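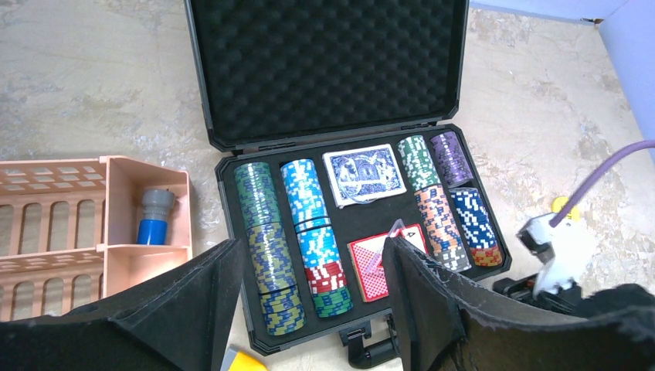 Zofia Cieślak had not played cards for money since her uncle Bollus died, and she did not plan to start again in February, in a rented flat, with the heating off. But the case had come to her with the rest of his things, and the lawyer, Mr. Kozłowski, wrote that every item must be checked before the papers could be signed. So she put it down on the marble-patterned floor and opened the lid. The black foam inside stood up in small round bumps, row after row, like the walls of the radio studio where she once worked. The chips lay on their edges in the tray, and between them were two decks, one blue and one red. On the red one an ace was lying with its face up.

She did not touch the ace. She went to the kitchen, drank a glass of water and came back.

"He always put the deck away closed," she said on the phone. "You remember this. He was angry if we left even one card open."

"I remember," said Urszula Duda. Urszula had lived next door to him for thirty years, and for the last 5 of them she was the only person who was allowed to win. "Did you count the chips?"

"Why must I count them?"

"Because of the purple ones. One purple was one evening of washing dishes. He owed me 4."

Zofia sat down on the floor. It was cold through her skirt. She looked at the purple chips, at their white and lavender marks, and tried to think how her uncle had looked when he washed dishes. He used too much soap. He sang the songs from Flurnidmont, the town where he had been a soldier or a cook – he told it in both ways, and nobody corrected him.

"Do you want them?" she asked. "I can write to Mr. Kozłowski that they are yours."

"What should I do with chips? I wanted the dishes."

They were both quiet. Somewhere in Urszula's kitchen the dog, Zella, was pushing her bowl across the tiles. It was the same sound as always, and for a moment Zofia was again nine years old, under the table, among the shoes of the grown-up people, and over her head her uncle was saying that he would see the bet and raise it.

"The ace," said Urszula. "Which one is it?"

Zofia bent over the case and looked for a long time.

"A black one," she said.

"Then he was playing alone, the last night. When he played alone he stopped at the first black ace and went to bed. It was his rule. He said that after this the luck only becomes worse."

Zofia wrote on the lawyer's list: case, one, with contents. She thought a little, and after it she wrote: complete. Then she closed the lid slowly, with the ace still lying where he had left it.

"Are you at home tonight?" she asked. "I could come at seven. I will bring the case."

"Bring gloves," said Urszula. "There are a lot of dishes."

Filed under: Short Fiction, Family, Winter Stories

Search stories... Go

Contact the editors | Copyright, all stories remain with their authors | Back to top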